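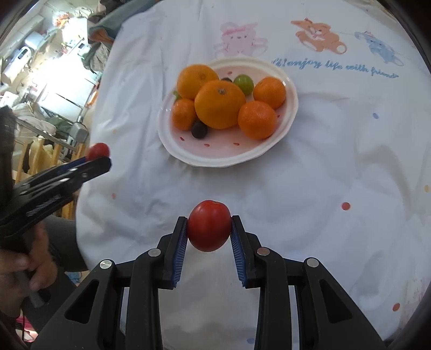 *Bear tablecloth, white, with the text "enjoy life with friends". Tomatoes not included.*

# Bear Tablecloth and Pink Fruit Plate

Sold by Biven, Prukbridge. Set price: 24 dollars.

This set is one tablecloth and one round plate. We sell them together, as many customers asked for something cheerful for the kitchen table which is also suitable when guests come. You can also buy only the tablecloth or only the plate. Please write to us for the separate price.

## The tablecloth

The ground color is white. On it are printed cartoon bears in several colors, among them a pink bear with a bow, an orange bear who is sitting, and a light blue one. Between the bears there are scattered colored dots. The text "enjoy life with friends" is printed in blue, in a handwriting style.

The cloth is soft and makes folds when you put it on the table. If you prefer it very flat, iron it on the back side with low heat while it is still a little damp. Do not iron directly on the bears.

Washing:

- Wash before the first use, separately.
- Use cool water and a mild soap. No bleach.
- Tomato and berry juice should be rinsed the same day. Put cold water first, then soap.
- Hang to dry. The dryer can make the cloth smaller.

The cloth is packed folded, so the first lines from the folding are normal and go away after one wash.

## The fruit plate

The plate is white and has a pale pink interior with a raised rim. It measures 25 cm across. The rim is useful with round fruit, which likes to roll away when you carry the plate from the kitchen.

We filled ours with two large oranges, some mandarins and grapes. If you want to serve more grapes than this, we advise to take a second plate, or to put the grapes in last, in the spaces between the oranges. Tomatoes we like to keep beside the plate and not under the citrus, where they get soft spots.

Wash the plate by hand with a soft sponge. Please do not use steel wool, it leaves marks on the pink. We have not tested the plate in the microwave and so we do not recommend it.

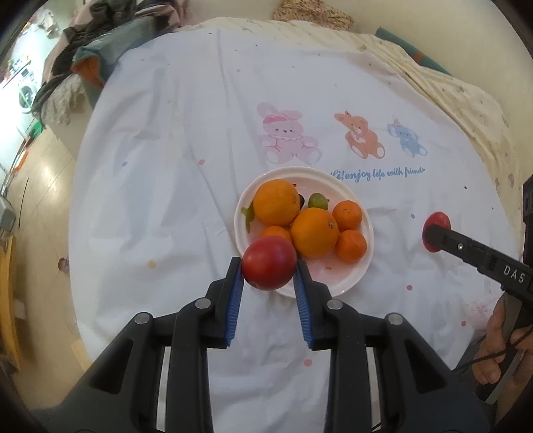
## Packing and delivery

The plate is wrapped in paper and lies in the middle of the folded tablecloth, inside a double box. The weight of the full parcel is 2,510 grams. The box was changed in January, after some plates from the earlier delivery arrived with a chip on the rim. If yours has a chip, send us one photo of the plate and one of the box and we will replace it.

Orders which we receive before 9 in the morning leave our store the same working day. Delivery in Prukbridge is made by Demissie, usually on Wednesday. For other places we send by normal post.

You can also pick up the set at the Wallmont shop. Ask at the counter for the "bear set", they know it by this name.

## Returns

An unused set can be returned in its box. A tablecloth that was already washed we cannot take back, except when there is a fault in the print. Small differences in the color between the cloth and the screen are possible.

## Questions

For questions about stock or about a larger order, for example for a café or a kindergarten, please contact Fotis Nikolaidis at the Biven store. He answers in English and Greek. Please write in the message how many sets you need and to which town they should go.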